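Bench notebook, divided trays and small parts
February, entry started 9:15 am

Carrying on from the last page. The Ouellet order came in, so the fastener sort can go ahead on the light wood-grain table. The old arrangement (everything in jam jars on the window shelf) is finished. The jars are washed and stacked under the sink if anybody wants them.

Layout as agreed: one open divided box at the front right corner of the table, everything else kept back from the edge. Low walls so fingers can get in flat. The Skamska inserts were tried first and rejected. Their walls are too high for picking up washers, and the corners are square inside, so the last washer always sits in the angle and has to be tipped out.

Sort order for the first pass:

M3 pan head, 8 mm
M3 flat washers
M3 nyloc nuts
M4 pan head, mixed lengths
Spring washers, all sizes together for now
Leftovers, to be identified or binned

Weighed the M3 washers in one lot on the Prumuver scale, pan tared. 565 g. Did not bother weighing the nylocs, the bag was still sealed and marked 300. Took the marking as correct. If the count matters to anyone, open it and count it.

10:40 am. Leftovers compartment filled sooner than planned. Most of it is imperial thread from the old cabinet, colour gone dull grey, and a fair number with stripped heads. A 6-32 will start in an M3.5 hole and then bind, so these should not go back in general stock. Moved them to a Leltau tub with a lid, labelled IMPERIAL, on the shelf over the drill press.

Dividers: thin, and they flex. If one compartment is packed hard and the neighbour is empty the wall leans, and nuts get under it. Fill both sides to a similar depth, or leave the heavy stuff in its bag. A dab of PVA along the foot of each divider would fix this permanently, but then the spacing can't be changed, so I have left them dry for the time being. Revisit once the sizes have settled.

Labels. The printed ones curl at the ends after a few weeks near the heater. Going with pencil on masking tape until someone finds the better stock. Tape goes on the outside wall, facing whoever sits at the near side.

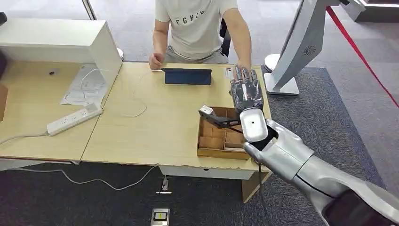 The corner position is fine for the box provided it stays square to the table. Turned even slightly, the outside labels are hard to read from a chair and people start guessing. I have put two pencil ticks on the table where the back wall should sit. Please don't wipe them off.

1:30 pm. Second pass on the M4s. Split at 12 mm, shorter to the left. Anything over 200 mm (there are a few lengths of threaded rod in with the screws) goes upright in the offcut rack, ends taped.

Still to do:
— reorder M3 flat washers, stainless this time
— check the thread gauge against the new one, the old one reads tight at 0.7 pitch
— find out who has the small magnet tray
— second divided box, same wall height, if Ouellet still carries it

3 comments
1 share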